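Print this page | E-mail this article
Home | Workshop | Builds | Interviews | Archive

A shelf, some cereal and a lot of rewiring

Eduard Skála started the Stustach build in December, with a secondhand bench and a box of motor parts he had bought for 800 dollars. The bench now stands in the Prellenov shared workshop, where members pay by the month and label their own drawers.

"I wanted a machine that could put groceries away," he says. "A whole kitchen was too much, so I cut it down to one shelf."

The arms move under hand control for now. Skála wants a good set of runs made by people before he lets any software near the motors. He keeps a log of every run in a paper notebook, and the last entry when we spoke was number 203.

Cereal was an early choice. "Boxes are light, they have flat sides, and if you crush one you are out a few dollars," he says. Small packages are harder. They lie low, and the fingers have to come down close to the surface without pushing into it.
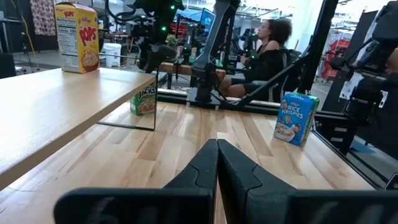
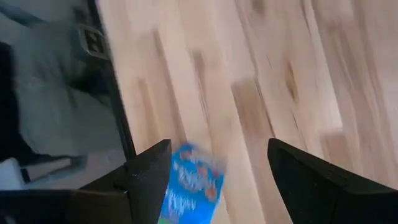
Gripper fingers at work on the Stustach build

CATEGORY: HOME AND SHARED WORKSHOP

The fingers have taken more of his time than anything else. His first set, printed to a pattern from a parts seller called Zunmont, flexed too much at the base. He redrew them with a thicker root and went through 20 versions before he stopped.

"The tip is the easy part to draw," Skála says. "The trouble is where it bolts on. If that moves a hair, the tip moves a lot."

Control runs on a program he calls Michalski, after the street he grew up on. It was 1162 lines long when he last checked, and he would like it to be shorter. Most of it handles limits – how far each joint may turn, how hard the fingers may close, when to stop and wait.

Cables were the other problem. He routed them too tight at first, and a connector pulled out at full reach. He has since added slack at each joint and replaced the cheap plugs.

Asked what comes next, he mentions soft bags, then a second shelf. He also wants a quieter power supply, as the fan in the present one bothers the people at the next bench.

"I'll do the fan first," he says. "It's a short job and I have the part."

Print | E-mail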